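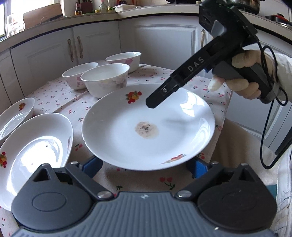
Intro to Mining Finance
Week 6 notes: Reading a resource estimate without getting lost
March 2019

Hi all. These are my tidied-up notes from the lecture, plus a few things I ran out of time for (I spent far too long on the cutoff grade question, but it was a good question!). Have them next to you when you do the reading.

Where we left off

In February we went through drilling results, so you should be fairly comfortable with a table of intervals and grades by now. A drill result tells you what was in one skinny hole. A resource estimate is somebody's attempt to fill in all the rock between the holes, and that's a much bigger leap than the tables make it look.

The three categories

Measured, indicated and inferred. You'll see these everywhere, always in that order, and the order is about confidence. Measured means the holes are close enough together that the geologist is confident the mineralization carries on from one to the next. Indicated is a step down, good enough to start planning a mine on. Inferred is the loosest. There's some evidence the rock is there, and there's a decent chance more drilling will change the number.

Please don't add inferred tons to the other two and quote me a total. I see it in papers every year. Companies reporting under the Canadian rules have to keep inferred separate, and you should too.

Resource or reserve?

People use these as if they were the same word, and they really aren't. A resource is rock with reasonable prospects of being mined someday. A reserve is the part of a measured or indicated resource that has been through at least a pre-feasibility study, with mining losses, dilution, costs, prices and permits all worked in. Inferred rock can't become a reserve until it gets upgraded. If a company presentation has a big resource number and no reserve number, that's normal for an explorer, but you should notice it.

Our running case: Prunero

I made up a small practice file on the Prunero gold project, which you have in the course folder. It belongs to Forkora, and the other license next door is Kanaujia. Forkora drilled 2 zones at Prunero. The main zone is tight and tidy, mostly indicated. The southern zone is wide open and all inferred, and guess which one gets the bigger paragraph on the front page!

Look at the drill spacing map before you look at anything else. Then go to the footnotes under the resource table. I mean it, the footnotes first. You're looking for the gold price used, the recovery, the cutoff grade, and the date the data was closed off (the effective date, which can be months before the report date).

Cutoff grade, again

Okay, the question from class. The cutoff is the grade below which a block of rock doesn't get counted. Lower the cutoff and you get more tons, more ounces and a lower average grade. Raise it and the whole thing shrinks but looks richer. Same rock, same holes.

Quick arithmetic so you can see how the units work. Take 2,000 tonnes of rock at 2 grams per tonne. That's 4,000 grams of gold in the ground. Divide by 31.1035 to get troy ounces and you have a bit under 129. Now say there's a lower-grade skin around it, another 600 tonnes at half a gram. Including it adds 300 grams, so you've got 4,300 grams in 2,600 tonnes, and the average drops to 1.65 grams per tonne. You gained less than ten ounces and have a lot more rock to haul. Whether that's worth doing depends on what it costs to process a tonne, and that's where the cutoff should come from in the first place.

Watch the tonnes and tons, by the way. I'm sloppy when I talk, but in your written work metric is tonnes, with grades in grams per tonne.

Things that make me slow down when I read

A cutoff that got lower since the last estimate, with no explanation
A metal price well above anything in the last few years
Very high single assays that haven't been capped
Old drill holes used with no word on how they were checked
"Gold equivalent" with no formula underneath

None of these means anyone is being dishonest. Sometimes the answer is buried in section 14 of the technical report (that's the resource chapter in the Canadian format, and it's the one to learn your way around).

For next time

Read the Kanaujia summary in the folder and write me one page on how its estimate differs from Prunero's. Focus on categories and cutoff. You can skip the metallurgy for now, we'll get to it when we do Flistdale, which is a copper project and needs a different set of questions anyway.

Bring a calculator. Phones are fine as long as they're on silent. And if the units are still driving you nuts, come to office hours and we'll work a few through on the board.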